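Remembering a Ferry Town: War Memory in Anadport

Final Project Report
Ingvar Kárason and Evangelia Liapis

Introduction

Our project looks at how the town of Anadport remembers the people it lost in wartime. We expected to write mostly about the stone cross by the harbor office, which is the memorial most visitors see. After two visits we changed the topic. The cross lists only men who served in uniform, and many of the town's dead were ferry crew and dock workers who are not named on it. We wanted to find out where those people are remembered, if at all.

We worked on the report from the end of August. Ingvar did the archive reading and Evangelia did the interviews. We wrote the discussion together.

Background

Anadport had a population of 3,000 when the war began. Its main employer was the Hirneck ferry line, which carried mail, coal and passengers across the strait to Wirnora. The line kept running through the war with civilian crews. Two of its boats were lost, the second one in the harbor mouth in full view of the town.

The cross was put up a few years later and paid for by public subscription. The minutes of the town meeting show that the names were limited to "those who bore arms." One speaker asked for the ferry crews to be added and was told the stone was not large enough. There is blank space on the east face today, so we doubt this was the full reason.

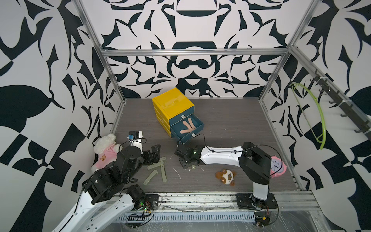 The Hirneck company put up its own plaque inside the ticket hall, with 18 names. When the hall was sold, the plaque went into storage and came back only when the building reopened as a library. It now hangs in the stairwell between the first and second floors. Most of the library users we spoke to had walked past it and not read it.

Methods

We used three kinds of sources. The first was printed and written material: town minutes, the company's crew lists, and the local newspaper for the years after the war. The newspaper has gaps, and one whole winter is missing.

The second was interviews. We spoke with 11 residents, all of them over 60. We asked each one the same opening questions and then let them talk. Four had a relative on the plaque. None had a relative on both the plaque and the cross.

The third was our own notes at the two sites. We stood at each one for an hour at 10 in the morning and again at 4 in the afternoon, and wrote down what people did there. This turned out to be less useful than we hoped - it rained both times at the cross.

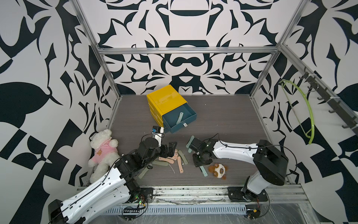
Findings

The two memorials have separate audiences. The cross has a yearly service with a band and a wreath from the town. The plaque has no service. Families of the ferry crews used to meet at the Pappas bakery, across the street from the old ticket hall, on the anniversary of the second sinking. Three people described these meetings to us. They disagreed on when they stopped.

Several of the people we interviewed said they did not think of the ferry crews as war dead when they were children. One woman said her grandfather was "lost at work," and that this was how her family always put it. We think the wording matters. If a death is called a work accident, there is no reason to expect the name on a war memorial.

We also found a disagreement about numbers. The plaque has 18 names, but the crew lists for the two boats give one more, a deckhand entered only by his last name. We could not trace him in Wirnora or Anadport.

A proposal to add the ferry names to the cross was raised again recently. A petition at the library needed 1,000 signatures to go before the town council. It had not reached that number when we finished writing.
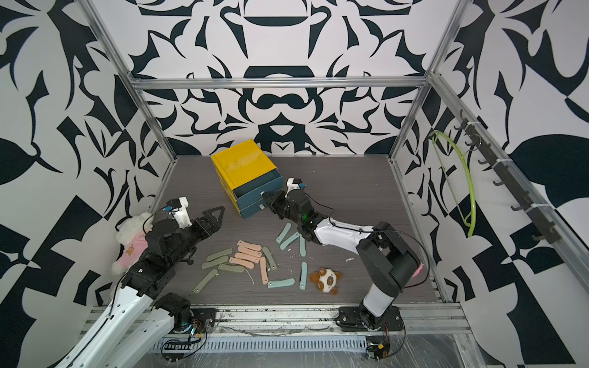
Figure 3. Two robot arms on the floor of the workcell.

Limits of the study

Our group of interviews is small, and we found most of the people through each other. We did not speak to anyone who opposes adding the names, although we asked twice. The crew lists are copies - the originals were kept in Wirnora and we did not have time to go there.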